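Markden Worktop Sealer: four months on marble-patterned surfaces

The Markden is a water-based penetrating sealer sold in 900 ml bottles. It is intended for polished or honed stone, and the label also permits use on cement-based surfaces. I applied it to a honed marble worktop in January and have used the kitchen normally since.

Application is simple. The surface must be degreased and left to dry overnight. The sealer is wiped on with a lint-free cloth, left for 50 minutes, then buffed off. The instructions call for 2 coats. The first took up quickly and left no haze. The second was slower, and residue near the sink needed a further pass with a damp cloth.
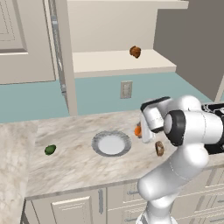
Cream, beige and grey streaking on a marble-patterned worktop.

Colour change was slight. The pale areas stayed as they were and the grey veining went a shade darker, visible only against an untreated offcut. Buyers who want a wet look should consider the Nadelent enhancer, a solvent product with a much stronger smell.

Water beads well and oil can be left for an hour without marking. Acid is another matter. Lemon juice etched the test offcut within minutes, treated or not - no penetrating sealer prevents this, and the leaflet should say so more plainly.

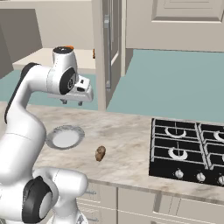

Marble worktop, general view.

For finishing I used a Beltwood felt pad by hand. A 4000 grit pad is suggested for polished stone, but on a honed finish it will raise the sheen and is best avoided.

Beading had weakened beside the hob by the fourth month. The Ortuño sealer I used previously lasted longer there but took a full day to cure.

Good: low odour, short working time, little colour shift.
Less good: the cap drips, and the leaflet is vague on acids.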